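Order software is the best colleague I've had

I have spent most of my working life in the back rooms of online shops, and I want to make a case for the least glamorous tool in the trade: the order management system. People get excited about storefronts. I get excited about what happens after the "buy" button.

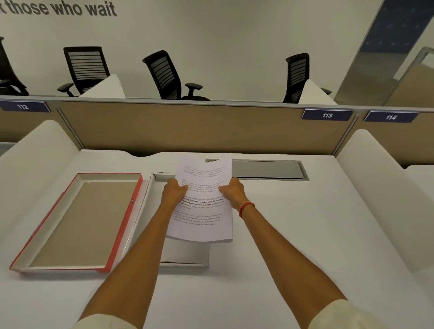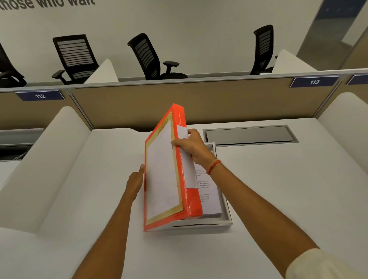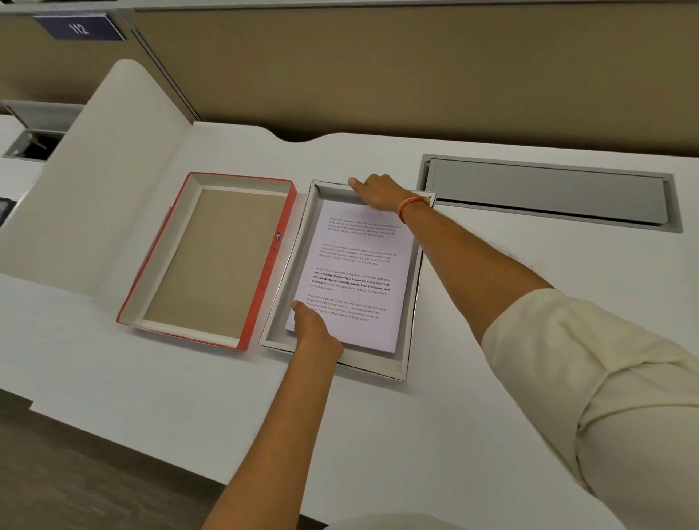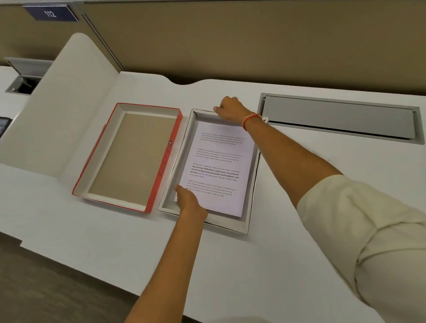 Desks, chairs and paper at the office.

When I joined Noonan, a homeware seller with its own site and three marketplaces, every sale landed in a different inbox. Stock was kept in a spreadsheet that Nokuthula Radebe updated by hand twice a day, and she was very good at it. But a lamp sold at ten past nine could be sold again at half past, and then somebody had to write the sorry email. In January alone we wrote 366 of them!

We looked at two systems, Flondus and Iveck, and went with Iveck (Flondus was prettier, but it wanted us to change our product codes, and I'd have resigned first). The move took five weeks. It was messy, and the returns side didn't work properly until the very end. Then one morning all the orders were simply there, in one queue, with the stock count dropping on every channel at once. I rang my sister to tell her. She was polite about it.

My argument is that small sellers should do this much earlier than they do. The usual advice is to wait until you're big enough, and I think that's backwards. We moved with 2,925 product lines and it hurt. A friend's shop, Atuston, did it with a fraction of that and was finished before the second weekend.

Elmarie Sithole, our finance manager, still thinks I oversell all this, and she has a point about the monthly fee. It goes up with order volume, so a good month costs you more. I'd still pay it. What I'd like from the software makers is plainer pricing, and an export button that gives you everything back in a form you can open.

And please, let us rename the columns. I have been asking for ages.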